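Group project report: why our gripper kept letting go
Benjie Ocampo and Rebecca Farina
Robotics workshop module, Manddale College

We wanted to write this up as fairly as we could, because for a good part of July we blamed the wrong thing, and each other a little bit too! Our task was to get the Hervieu arm to tidy a toy kitchen, moving play food and dishes from one spot to another on command.

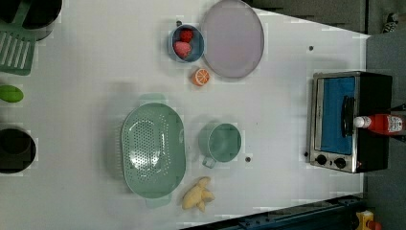 The hard plastic pieces gave us hardly any bother. Soft toys were another story. Our log has 681 attempts in it, and 76 of those ended in what we called a "silent drop", where the arm carried on quite happily with its journey after the toy had slipped out of its fingers. That worried our tutor more than the dropping did — a machine that believes it is holding something will go on to do the next step regardless. 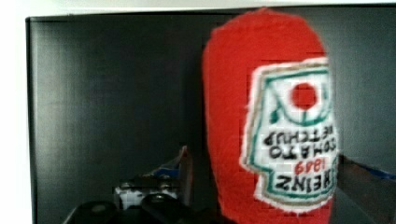

Figure 2. The plush ketchup bottle, from the wrist camera.

Rebecca's first idea was that the fuzzy fabric was too slippery, so we spent a whole afternoon (and most of a packet of biscuits) trying different finger pads from the Rimasitz kit. It made very little difference. Then Benjie plotted the finger readings and we saw that the software took any touch at all as a finished grip, even when only one finger had met the toy.

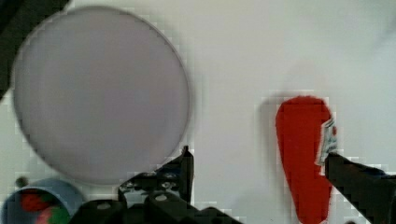 4. Safety and what we changed

The grip check now needs both fingers to report contact, and the arm stops if either reading is lost for 15 milliseconds. We also lowered the speed limit in the Allar controller and moved the stop button to where the person sitting down can reach it, which we really should have done in the first week. We repeated the soft toy test 600 times after the change and had no silent drops, though the arm does now stop more often than we would like.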